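FOR IMMEDIATE RELEASE

Stamer opens Lornow repair floor, drops mail-in fee

LORNOW, July 2021 — Stamer, the secondhand furniture and flooring company, is opening a walk-in repair floor in Lornow. Doors open at 9. No appointment. Bring the chair, bring the drawer that sticks, bring the table leg in a bag if thats how it is.

The new floor replaces the mail-in service Stamer has run since January. Customers liked the work and hated the boxes. Mail-in fee is gone as of now, and anyone with a prepaid label can trade it for store credit at the counter.

"People kept asking if they could just come by," said Somtochukwu Nnaji, head of repairs. "So, yes. Come by."

The Lornow site has 12 benches, a finishing room and a parts wall with 849 salvaged hinges, pulls and casters, all cataloged by hand. Small fixes done while you wait. Bigger jobs get a ticket and a call back. Refinishing is quoted on the spot, and the quote holds for 9 days.

Flooring is new for Stamer. The company will take small orders for reclaimed boards, cut and sanded in Lornow, with delivery handled by Brikov. Samples go home free. Full rooms are not on offer yet — Stamer wants to see how patch and hallway jobs go first.
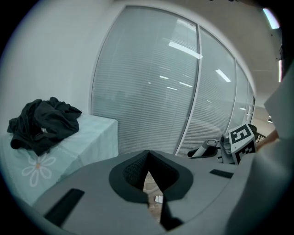

Light brown wood flooring, seen through a narrow gap.

Stain matching is run by Phong Lương, who joined from the Hứa workshop this spring and brought a good part of the color book along. Bring a loose piece of the old floor if you have one. A phone photo will do for a first guess but not for a final match.

"Old boards change color on you," Lương said. "I would rather see the real one, even a sliver of it."

The first 200 customers get a free tin of paste wax. One per household, while they last. Evening classes in gluing and clamping will follow, dates to be anounced in store.

About Stamer
Stamer buys, repairs and resells used furniture. Trade accounts welcome.

Press contact: Stamer press desk, Lornow. Interviews and bench visits on request.

###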